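4.2 Tabletop clearing with the Andari kit

The Andari bench kit was tested as supplied, with no change to the grippers or the default controller. Flisemance sells the kit as two arms, mounting hardware and a software licence. Assembly followed the printed guide and took one operator less than a morning. Each arm was calibrated before the first trial and again after every 200 grasps, as the vendor recommends.

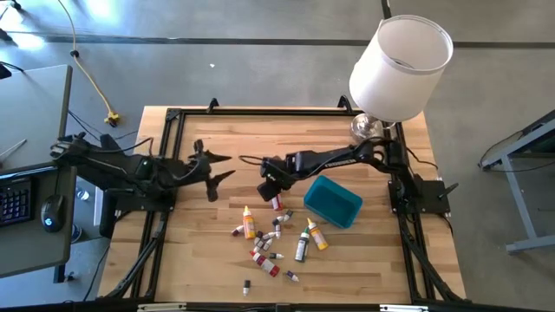 Figure 2. Andari kit during the small-bottle task.

Object spacing had more effect on grasp success than object colour or size. The task set was chosen to include both upright and fallen items, and the paint bottles in Figure 2 lie at mixed angles, with several close to a neighbour. Of 700 grasps attempted in this condition, most failures came from a finger touching an adjacent bottle during the approach. The planner treats each target alone and does not check for such contact.

Both arms were enabled throughout, although the default scheduler moves only one at a time. The Salcedo kit, tested under the same conditions, allows parallel motion but needs a separate licence. We did not buy it.

Contact: Dela Dramani, Iren Laboratory | © 2020 | Back to top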